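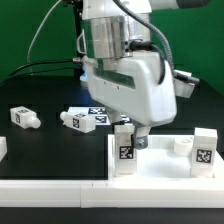

4.2 Where the missing instructions went

Of the 1,445 assembly leaflets in the Dumus collection, 1,239 open with a page asking the reader to check that all parts are present. Very few say what to do if they are not. Readers who wrote to the Porkent help line in March were told to consult the leaflet, a procedure that several of them had already tried.

We coded each leaflet for three things: the number of steps, the number of warnings, and the step at which the first warning appears. Warnings cluster late. In the Akano shelving series the advice not to tighten the screws fully comes one step after the drawing in which they are tightened fully. Hrnčiar, whose leaflets are the shortest in the collection, avoids this problem by giving no advice on screws at all.

Length proved a poor guide to clarity. We asked 100 adults to build the same bedside cabinet from one of two leaflets, and 10 of them set the leaflet aside before step two. Their cabinets were excluded from the timing results, although one of the authors has asked that it be recorded that they stood up perfectly well.

Figure 3. Robotic arm above a white tray, with a green backdrop.

A further difficulty is the word "simply." It appears most often in steps that call for two people, and in the older leaflets it is sometimes the only word on the page. We treat it as a warning in the counts that follow. Section 4.3 takes up the drawings, in particular the small smiling figure and his much larger hammer.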